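Screen Printing in Short Runs: A Talk With the Print Lead at Stornmont

The Trasden shop prints 3839 pieces in a normal month, most of them cotton tea towels. Mesh choice comes first. "We hold fine line art on a 230 mesh with Ulano emulsion," the print lead says. "Anything coarser and thin strokes go ragged at the edge."

Exposure is tested on every new batch of emulsion. "A step wedge takes 17 minutes — a bad screen costs us a morning."
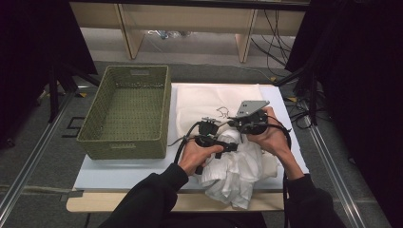 Ink and Cure

The house black, sold as Bite, is water-based and cures at 320°F. Runs under 900 pieces are printed by hand. Above that the carousel press takes over, and screens are reclaimed after 3000 pulls. "Line art goes soft past that point. We wash-test two pieces from each run at 140°F."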